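Gripper comparison (robotics)

Gripper comparison, also called end-effector trial or finger trial, is the practice of testing two or more robotic grippers on the same set of tasks in order to judge which is better suited to a given use. It is carried out by manufacturers, university laboratories and workshops that build or repair robot arms. The practice covers the gripper itself, the material and shape of its fingers, the camera mounted near it and the controller that drives it.

Contents
1 Background
2 Method
3 Household furniture tasks
4 Finger shape
5 Wrist cameras
6 Scoring
7 Criticism
8 See also

Background

Early gripper tests were mostly tests of strength. A gripper was closed on a metal block, a weight was hung from the block, and the load at which the block slipped was written down. Such tests are still used for arms that move heavy parts, but they say little about how a gripper will behave among small, light or delicate objects.

In the Sisodia trials, named after the workshop where they were first held, the weights were replaced with tasks. The organizer, Vandana Tomar, held that a gripper should be judged by what it allows an operator to do at a table, and that holding force should be reported separately. The first round compared two designs, the Fivach and the Brillach, over 400 attempts divided evenly between them. A later round added the Nekow controller and kept the same tasks, so that the two sets of results could be read side by side.

Method

A comparison normally begins with a fixed arm position, a fixed table height and a list of tasks. The Sisodia list has 16 tasks, among them opening a drawer by its knob, lifting a bottle by its cap, turning a page and placing a lid. Each gripper attempts every task in the same order. The object is returned to a marked starting place before the next attempt.

Operators are usually given practice time before scoring begins. Rekha Tiwari and Kanchan Tiwari, who wrote the operator guide used at Sisodia, recommend that the same person drive all of the grippers in a session and that the order of the grippers be changed from one session to the next. Without this step, the gripper tested last tends to benefit from the operator's growing skill.

Two arms are sometimes placed at one table. One carries the gripper under test, and the other carries a second gripper with a wrist camera. The second arm may hold an object steady, share the task or serve only to give a closer view of the work.

Household furniture tasks

Small cabinets, boxes and trays are widely used in comparisons because they combine several kinds of contact in a small space. A drawer knob must be approached from the front and pulled along a straight line. A hinged lid must be lifted along a curve. Items standing upright in a compartment have to be taken out without knocking over the ones beside them.
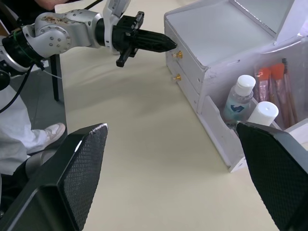
4 min read

A tapered finger approaching a round knob, as on the small white cabinet, presents a common difficulty. The area of contact is slight, and a small error in height or angle can cause the tip to slide past the knob or push against the drawer front. Operators are advised to stop just short of the knob, correct the height, and only then move in. Fingers with wide textured pads allow a larger error but need more clearance on both sides, and this may be lacking where two drawers are stacked closely together.

Mixed contents are preferred to a set of identical blocks. Bottles with screw caps, round containers and cosmetic brushes differ in width, surface and balance, and together they show the range of openings a gripper must handle. Clear plastic is considered a demanding material for the camera as well as for the fingers, as its edges are hard to pick out against a pale background.

Finger shape

Fingers used in comparisons fall into two broad groups. Narrow fingers, which end in a point or a thin edge, reach into gaps and can hook or nudge small parts. Broad fingers, often faced with a mesh or ribbed pad, hold more firmly and resist twisting. In the first Sisodia round the narrow Fivach finger completed more of the drawer tasks, while the broad Brillach finger did better with bottles and round containers. Devendra Mittal, who prepared the report, declined to name an overall winner and listed the results by task.

Pads wear during a trial. The usual practice is to replace them after 200 attempts, or sooner if the pattern has become smooth. The replacement is entered in the log together with the number of the attempt at which it was made.

Wrist cameras

A camera mounted at the wrist moves with the gripper and keeps the fingertips in view. It gives a close look at the point of contact, but large fingers may hide the object at the moment of grasping. For this reason the position of the camera is treated as part of the gripper, and a change in its bracket is recorded as a new setup.

Scoring

Most scoring systems record whether the task was completed, the time taken and the number of corrections. The Sisodia form allows 59 seconds for each attempt. An attempt that runs over is scored as incomplete even if the object is already in the grip. Partial credit was allowed in the first round and was removed in the second.

Criticism

Sarla Sengar has argued that task-based comparisons measure the operator as much as the gripper, and that results from one workshop should not be used to predict those of another. She has also questioned the use of a single table height. Supporters of the method reply that the same limits apply to strength tests, and that a published task list at least allows the work to be repeated elsewhere.

See also

End effector
Parallel gripper
Teleoperation
Wrist camera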